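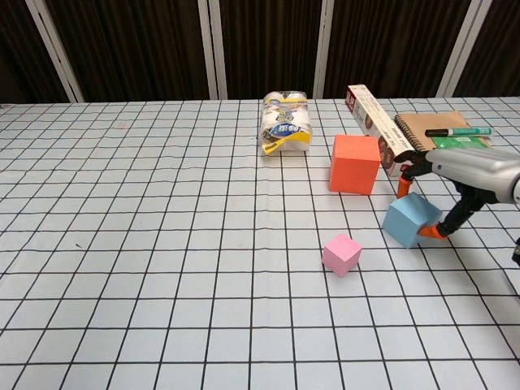
Mixed household stock on a gridded cloth, before sorting: paper towels, a long box, notebook, marker and foam cubes.

Sorting Mixed Household Items on a Gridded Tablecloth

Posted September 23, 2021, by Amparo Apaza

A printed grid makes a table easier to sort on. The lines give every item an edge to square up against, and they show at a glance how much table each group of items takes up. The method below is the one used in the Lundlow supply room for the odds and ends that come back from the activity tables: kitchen paper, boxed rolls, stationery and foam shapes. It takes one person 24 minutes for a full table.

What you need

A table that can be reached from at least one long side
A white tablecloth printed with a grid of thin black lines
Masking tape
A notebook and a marker
Two open bins and one shelf for the finished groups

Any square size will work as long as it is the same across the whole cloth. The Lundlow cloth is a Fimmont wipe-clean type. Cloths with a check pattern in solid color are harder to use, as pale items disappear against some squares and dark items against others.

Step 1. Lay the cloth

Unfold the cloth and let it hang evenly on both long sides. Pick one printed line and run it parallel to the front edge of the table. Tape the front corners first, then pull the cloth toward the back and tape the rear corners. Check the same line again. If it has drifted by more than half a square, lift the rear tape and repeat.

Fold creases should be pressed flat by hand. A crease under a light item such as a foam cube will tip it off its line.

Step 2. Unload without sorting

Put everything on the table in the order it comes out. Tall items go to the back. A package of paper towel rolls should stand upright there, in its wrap, where it will not hide anything smaller. Long boxes can be set down at any angle for now. Leave a strip free along the front edge as working space.

Do not stack at this stage. The usual fault is a notebook that ends up partly under a box, with a marker on top of it. Each of these belongs to a group, and the notebook is easily carried off with the box when the box is moved.

Step 3. Square up the large items

Begin with the longest item. Turn it until its long side lies on a printed line, then slide it back until its rear side meets the next line. Lift it to turn it if anything is underneath. Move the paper towels next and line up the flat side of the package in the same way.

With the large items straight, the remaining free squares form a plain rectangle or an L shape. Small items go in this area.

Step 4. Set out the foam cubes

Foam cubes come in several sizes and are sorted by size first and color second. Place the largest cube at the left, one face on a line, and work down to the smallest. Leave one empty square between cubes – more if the cubes are wider than a square.

Each cube must sit flat on a full face. A cube resting on one edge will read as a larger size from the front and may roll when the cloth is touched. Press lightly on the top to check. Foam that has been stored under weight may be out of square; set it aside on its flattest face and recheck it the next day.

Step 5. Stationery

Place spiral-bound notebooks with the wire to the left. Close all markers and lay them parallel to the wire, next to the notebook and off the cover. Test each marker on scrap paper before it goes back into stock.

Step 6. Record and clear

Write down each group before lifting anything. The Lundlow sheet has one line per group with three entries: item, condition, destination. Clear the table from front to back, foam first and paper goods last. Foam goes into the first bin, stationery into the second, and wrapped or boxed kitchen goods go directly to the shelf.

Packages stay sealed until they are needed. An opened package of paper towels is entered as single rolls.

Care of the cloth

Wipe with a damp cloth and mild soap, following the lines. Marker ink should be removed the same day. Store the cloth rolled on a tube; the Lundlow cloth was folded until July and the creases took 9 days under boards to come out.

Notes

Syafiqah Rahman at the Enduncombe site uses the same procedure with one change. She marks the corners of each zone with tape before unloading, so that kitchen goods, stationery and foam have fixed places from the start. This is faster for repeat loads of the same kind and slower for mixed ones. Her tape marks are replaced every 19 loads.

For tables narrower than the cloth, fold the surplus under at the back. Surplus at the front catches on sleeves and pulls the grid out of line.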